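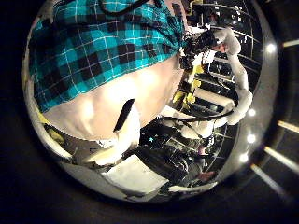
To: Cell Maintenance list
From: Annick Lefèvre
Subject: Re: Cloth cell at Garkulcombe – finger pads and wrist camera

Dear colleagues,

Thank you to Mathis Besnard for his report, the relevant part of which is quoted here.

> The left arm has begun to let go of the plaid test cloth when it is held at
> a fold. I cleaned the yellow pads and ran the grip test again, with 3 drops
> in 50 lifts. Should the pads be replaced now, or may we wait for the
> service in November? I would also like to know whether the cable loop
> near the wrist needs to be retied at the same time.
> – Mathis Besnard

The pads should be replaced now. The service interval for this cell is 2,000 lifts, but that figure assumes flat cloth, and folded material wears the edges sooner. Both pads on a finger are to be changed together, even when only one shows wear.

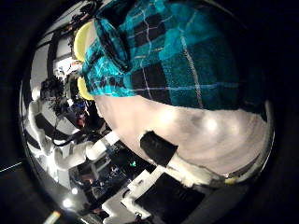
Before the work begins, the arm is to be parked and its power locked out at the cabinet. Fit the pads dry, press each one for a full minute, and check that neither stands above the fingertip. The wrist camera must then be recalibrated with Shim, using the plaid cloth again so that the results can be compared with the earlier ones.

With regard to the cables, please retie any loop that touches a joint when the arm is fully bent. Ties should be snug but not tight – the cable must still slide by hand.

Replacement pads are held at Londwood under part number 356. Requests should be sent to Josiane Poulain. The completed work sheet goes to Sylvain Renaud, with the result of a further 50 lifts attached.

Sincerely,
Annick Lefèvre
Equipment Office, Drurkard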